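双臂取工具，规划器经常在钉板前面超时，该调哪里？

提问者：Ingvarsson

大家好。中文不是我的母语，如果有写得不对的地方，请原谅。

我在做一个双臂机器人的软件，任务是从洞洞板（钉板）和桌面上拿工具，再放到指定的位置。感知部分用头部相机的点云，规划部分用我们自己包装的一层，叫 Tarness，下面还是基于采样的规划器。控制器按关节轨迹执行。

问题如下。单臂运行的时候，成功率我可以接受。两只手臂一起规划的时候，112 次请求里有 11 次超时，而且超时几乎都发生在目标靠近钉板的时候。超时上限现在设为 5 秒。我试过把上限加到两倍，超时变少了，但是出来的轨迹很绕，肘部会抬得很高，看起来不舒服，也不敢在有人的时候用全速。

我已经检查过的内容：

一、逆运动学有解，每个目标至少能找到几组。
二、自碰撞矩阵重新生成过一次，没有区别。
三、关掉点云障碍物以后，超时全部消失。

所以我怀疑是点云的问题，但是不知道应该从哪里下手。钉板上有很多小孔，挂钩又很细，体素地图在这个区域很乱，每一帧都不太一样。请问有经验的朋友，你们会把钉板做成固定的模型，还是继续用点云？另外，抓到工具以后，工具本身要怎样从地图里去掉？

回答者：Zavov

你的第三条已经把原因说得差不多了。我以前也遇到过类似的情况，下面是我当时的做法，供你参考。

首先，钉板不要用点云表示。它不会动，请用一个薄的长方体放进规划场景，厚度比真实的多给一点，然后在点云进入体素地图之前，把这个长方体范围里面的点全部过滤掉。小孔的边缘在深度图上会产生飞点，飞点正好落在板的前方，也就是手爪需要进入的空间。规划器看到的通道时有时无，采样自然就很慢。

挂钩可以分开处理。有工具的挂钩，用一个小的圆柱体代替。空的挂钩也要放进去，很多人会忘记这一点，结果手爪的侧面会碰到。

其次，抓取以后的工具。请在闭合手爪之后，把工具作为附着物体加到手爪的连杆上，同时把手爪的连杆写进允许接触的列表。更重要的是顺序：先暂停地图更新，再附着，再清除工具所在的体素，最后恢复更新。如果顺序反了，旧的体素会留在手爪里面，下一次规划的起点就已经是碰撞状态。你可以查一下日志，超时的请求里面有没有“起始状态无效”这样的提示。

还有一件小事：手臂上的电缆。机器人模型里通常没有电缆，自身过滤也就不会去掉它，它会变成一团漂在手臂旁边的障碍物。我的办法是在前臂的过滤几何上多加一层边距，大约 90 毫米，这个数请按照你自己的走线来改。边距只用在过滤上，不要用在碰撞检查上，否则两只手臂会互相躲得太远。

关于轨迹很绕，我觉得不需要先换规划器。请先给肘部加一个代价，再对路径做一次缩短。双臂联合规划的维度太高，如果两个动作没有先后的依赖，也可以分开规划，先固定一只，再规划另一只。

回答者：Ciretton

换一个规划器试试，我换了以后就好了。超时设长一点也没有关系，反正是离线的。

提问者补充：Ingvarsson

谢谢两位。Ciretton 的建议我没有采用，我这里是在线运行，不能等很久。

按照 Zavov 的方法改了以后，我重新测了 109 次请求，没有超时。变化最大的是过滤钉板前面的飞点，这一步做完就几乎正常了。日志里也确实有“起始状态无效”，都是在拿着钳子去下一个位置的时候出现，原因就是我先附着、后暂停地图，顺序不对。

电缆的部分我还没有做完。现在加了边距以后，左手爪靠近桌面的时候，桌面上比较小的工具有时候也会被一起过滤掉，感知节点就找不到它了。我打算把过滤分成两份：给规划地图的一份用大的边距，给物体识别的一份只用原来的模型。如果这样做有什么不好的地方，请告诉我。

肘部的代价我先给了一个很小的权重，轨迹比以前直，但是右臂从钉板退回来的时候还是会先往外绕一下。我会再调权重，然后把参数文件贴在这里。

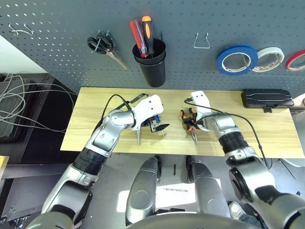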